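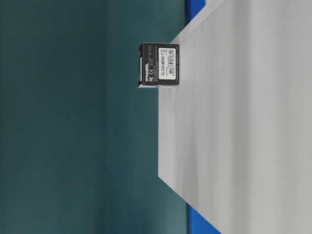
Wallby Mastering: questions about sending us your record

What file format do you need?
24-bit or 32-bit float WAV, at the sample rate of the mix session. Do not convert the rate before sending. MP3 files are accepted as references only.

How much headroom should I leave?
Peaks at or below -3 dBFS are fine. Take any limiter off the stereo bus. If the limiter is part of the sound, send both versions and label them.

Who does the work?
Frøydis Solberg masters albums and EPs. Osvaldo Rinaldi handles singles and transfers from tape. You can ask for either, but the wait may be longer.
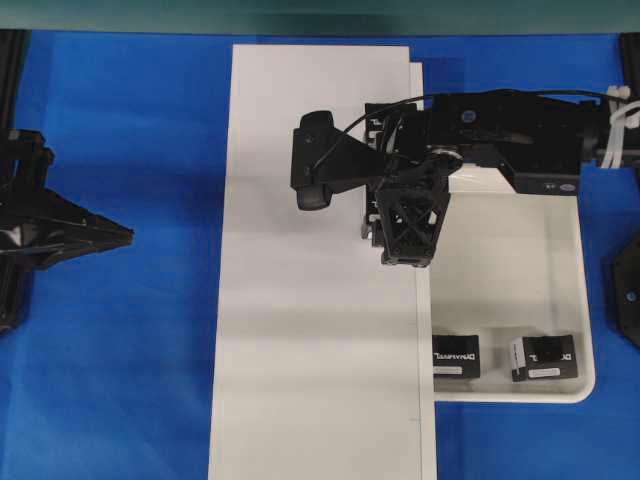 How long can a side of vinyl be?
We advise no more than 18 minutes a side for a 12-inch at 33 rpm. Longer sides can be cut at a lower level, with more surface noise on playback. Lacquers are cut by Halvard Lie at Fagerlund, and his decision on level is final.

Where should the loud tracks go?
Near the outer edge. High frequencies suffer as the groove moves inwards, so sibilant vocals and bright cymbals are best kept away from the end of a side. 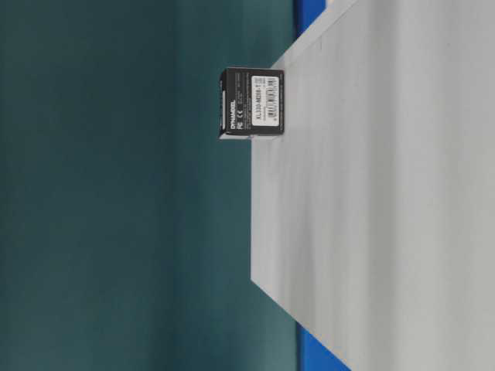

The same applies to wide stereo bass. We sum low frequencies to mono before the cut, and a mix that depends on a wide low end will sound different on the record. Check it in mono first.

How many revisions are included?
2 per track. A revision is a change to our master from the same mix. A new mix is charged as a new track.

Can you space the tracks for me?
Yes. Send a running order with the gaps in seconds, measured from the end of the audible fade.

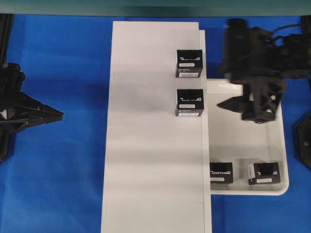 Gaps on vinyl are cut as wider spirals between the tracks, and they take up room on the side. Allow for them when you add up the running time. The gap need not be long: the space between the two small black boxes on the white board is enough to tell one from the other, and a short spiral does the same for two songs. For a continuous side, write "no gaps" on the running order.

Do you keep my files?
Masters are kept for five years. Mixes are deleted once you approve the master.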